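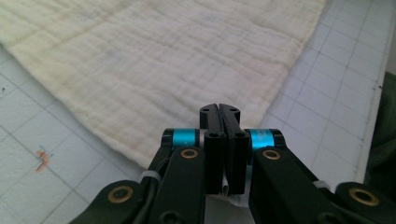

Tudville, 11/11/21

Printed cotton is cotton cloth that carries a pattern on its surface. The pattern is added after weaving, which sets it apart from cloth woven with dyed yarns, where the design is part of the weave and shows on both sides.

The oldest method uses carved blocks. The printer inks the block, presses it on the cloth and moves along by one repeat. A design in four colours needs at least four blocks. Roller printing replaced blocks in most large mills, and screen printing later took over much of that work. Digital printing is now common for short runs – orders of 30 metres or less – as no screens have to be made.

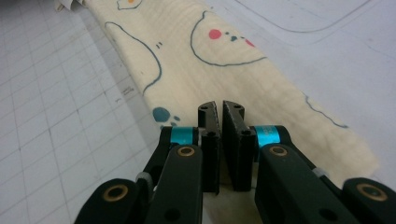
Cream cloth with a cartoon print in teal outline, laid on a gridded mat.

Printing in Tudville

The Khoury works opened in Tudville as a bleaching yard and took up block printing within a few years. At its height it employed 297 people and sent most of its cloth by barge to Jaltport. The works closed after a flood damaged the roller hall.

Its pattern books passed to the Nadano collection, which lists 3,011 designs from the site. Most are small florals and stripes. Over 300 are nursery prints, with animals, boats and letters on pale grounds. Mireille Hattar, who catalogued the books, dated many of them from the paper and the dye notes in the margins.

Care

Pigment prints sit on the surface and can fade with rubbing. Dye prints go into the fibre and last longer, but some bleed in the first wash. Cotton may also shrink, so makers often wash it before cutting. Patterned cloth is usually ironed on the reverse.

See also: Block printing; Calico; Textile dyeing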